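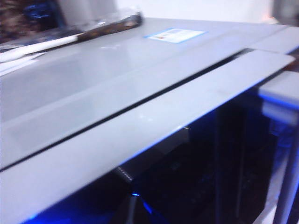 Metal work surface with slot and front strip. Label near the far edge of the upper panel.

Metal-topped work surfaces: frequently asked questions

Last revised 30th December. Questions are grouped by subject. The answers apply to painted and coated metal tops on benches, cabinets and equipment housings supplied by Melalitz, unless a product is named.

CLEANING

What should I use for everyday cleaning?
A soft cloth, warm water and a little washing-up liquid. Wring the cloth out well before it touches the top. Wipe along the length of the panel and dry with a second cloth.

There are smudges that only show when the light is low. Do they matter?
Not to the coating. A lightly reflective finish shows finger marks and dried cleaning residue at a shallow angle, even when the panel looks clean from overhead. Go over the area again with plain water and dry it. If the mark is still there, see "Marks that do not wipe off" below.

Can I spray cleaner straight on to the surface?
No, if the top has a slot or an open joint. Spray on to the cloth, away from the bench. Liquid that runs through a slot collects on whatever is fitted beneath, and on a powered unit that may include wiring.

Which products should be avoided?
Scouring powder, wire wool, bleach, and anything sold as an oven cleaner. Nakent cream polish is also unsuitable for satin finishes, as it leaves shiny patches that cannot be evened out afterwards.

Marks that do not wipe off
Pencil comes away with a soft white eraser. Ink from a felt pen needs a cloth dampened with surgical spirit, applied for a few seconds and rinsed. Try it first on a part of the top that is normally covered. Scratches that have gone through the coating should be touched in – see "Repairs".

SLOTS, STRIPS AND GAPS

How do I clean inside a long slot?
Switch the unit off and unplug it. Use a dry, flat brush or a narrow vacuum nozzle and work from one end to the other. Do not push a folded cloth into the slot with a ruler or a knife. The cloth snags, and the blade marks both edges.

Something small has dropped through. Can I reach in for it?
Only with the power disconnected, and only if the object can be seen. Use plastic tweezers. If it has gone out of sight, the lower panel has to come off, and on units under guarantee this should be left to the service desk.

The front strip has started to rattle.
Check that nothing is trapped under it, then check the fixings at each end. Tighten by hand with the key supplied. A strip that still moves should be reported with the order number.

May I lean on the front strip?
No. It overhangs the space below and is not built to carry a person's weight. The main panel is.

THINGS LEFT ON THE TOP

Can pencils, brushes and paper be kept on the surface?
Yes, while work is going on. Clear them away before the unit is switched on or moved. Round-bodied items roll, and a sheet of paper near a slot can be drawn in by a fan. A shallow tray from the Staseo range will hold both. It has a rubber base and 2 compartments.

Is a cutting mat necessary?
For any work with a blade, yes. The coating resists wear from ordinary handling but will not stand up to a craft knife.

Can I put a hot mug down?
Use a coaster. Heat rings on pale colours are usually permanent.

LABELS

May I remove the sticker from the top panel?
Please leave identification labels in place. They speed up the ordering of parts. If a label has become unreadable, write down whatever remains and ask for a replacement. Stickers added later by a user can be taken off with a warm damp cloth held on for 4 minutes. Peel slowly and keep the sticker flat to the panel.

REPAIRS AND SPARES

How do I match the colour?
Send the order number. Do not judge from a photograph: pale greys can look distinctly blue under coloured lighting. Salvador Calado in the paint room can supply a sample card for tops made before the present colour list, although older Ninh cabinets were finished elsewhere and can only be matched by eye.

How is touch-in paint applied?
Clean the scratch, let it dry, and put on two thin coats with a fine brush. Leave the first coat overnight. Wipe off any excess while it is wet – once hard, it cannot be levelled without dulling the finish around it.

What load will the standard bench top take?
100 kg, evenly spread, with the feet levelled.

Who do I contact about a bent edge?
Cristóvão Fonseca at the service desk. Include the length of the damaged section and whether the slot beside it has narrowed. Stop using the unit if the edge is sharp. Replacement strips are made to order and are next scheduled for July.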